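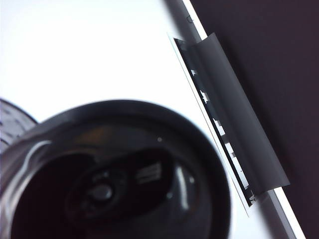

Figure 2. Wrist camera view, dark lid on a white surface. Note the reflections on the rim and in the recess.

Working with Dark and Shiny Objects

Read this section before you run a pick on any glossy black part with the Pratora wrist camera. It applies to manual jogging and to programmed picks.

Before you start

1. Put the arm in reduced speed mode. For this work the site limit is 50 mm per second.
2. Check that the stop button is within reach of the person holding the pendant.
3. Open the live view and confirm that the picture updates when you move the wrist.
4. Wipe the camera window with a dry, lint-free cloth.

CAUTION: Do not reach between the gripper and the work surface while the drives are on, even if the arm is standing still.

Setting the view

5. Jog the wrist over the object until you can see part of the rim and the background next to it. A rim that runs out of view on one side is fine for teaching, but do not use it to find the center.
6. Look for bright spots. On a lid like the one in Figure 2, the pale curve along the rim and the striped patch inside the oval opening are both reflected light. Do not place a teach point on either one.
7. Turn the wrist a few degrees and look again. Reflections shift or change shape — molded features keep their place on the part.
8. Place the teach point on a molded feature, such as the knob in the oval.
9. Check for neighbors. If a second dark object shows behind the first, as at the far left of Figure 2, draw the search area so that it is left out.

NOTE: Clear film or sheet on a white surface may show up only as a thin gray line. Remove it or fix it down before you go on.

Approach and grip

10. Raise the wrist to the clearance height in your cell sheet.
11. Run the approach once with the gripper open and stop short of contact.
12. If the path is clear of raised edges and clips, run the pick.
13. Save the program and write the job number in the cell log.

If the search fails, lower the exposure one step and repeat from step 5. After 2 failed tries, stop and call the cell lead, Araba Asamoah or Wumpini Bonsu. Do not widen the search area to force a match.

Revised Nov 14, 2021. See page 61 for exposure settings.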